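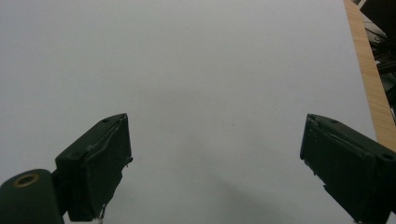 Clillow Play Library has new tabletop boards at last, and if you have been in on a wet morning this July you will very likely have leaned your elbows on one already. They went out on the tables at the Dunbar branch at ten o'clock, straight after the doors opened, and by lunchtime there wasn't a spare chair to be had anywhere near them.

For those who never had the pleasure of the old ones, they were painted hardboard, they had gone furry at the corners, and anything with a rounded bottom went sailing off them on to the floor. Rohani Goh, who runs the play food shelf and has picked up more runaway tomatoes than anyone should have to, had been asking for a proper replacement for longer than she cares to say. Her wish was for something plain and pale on top, so that small children could see what was in front of them, with a decent wooden border round it.
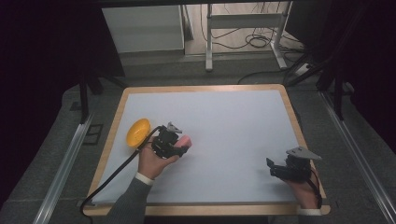 *A board with its tan wooden border and pale top, and the yellow dish over at the left.*

The money came from the spring sale, which brought in 2,000 pounds, helped along enormously by Marisol Ocampo's cake table (she would like it known that the lemon ones went first, and that she will make more next year). The boards were put together by Alistair Lamont, who is 81 and spent most of his working life fitting out shops. He cut the borders in his own garage over a good many evenings with the radio on, and left the bottom edge a little wider than the others, which he says is kinder on the forearms if you are going to sit there for any length of time. Having tried it while writing this, with a cup of tea well out of the way, I can report that he is quite right!

Along with the boards, the play food has had a sort-out. Niall Forsyth and his daughter spent a whole afternoon on the floor with the boxes, matching things up and putting aside whatever was too chewed to go back. A number of old favourites have stayed, the bright yellow crockery among them, and so has the pink sausage, which has been borrowed 40 times since the shelf began and comes home every time with a new story attached.
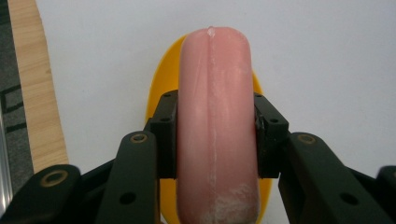 There had been talk of buying a whole new set of breakfast things to go with the boards, but the children who were consulted (loudly, and all at once) wanted the ones they knew, so the money is going on a second set of storage boxes with lids that shut. Rohani is labelling those now, and if you have a neat hand and a free hour she would be very glad of you.

Families can use the boards in the front room during ordinary opening hours, and there is no need to book. Two of them will be kept back for lending from the end of the month — they are heavier than they look, so do bring someone to help carry, or a car. Membership stays as it was. Please ask for Skye Buchanan at the desk if you would like your name put down for the first loans.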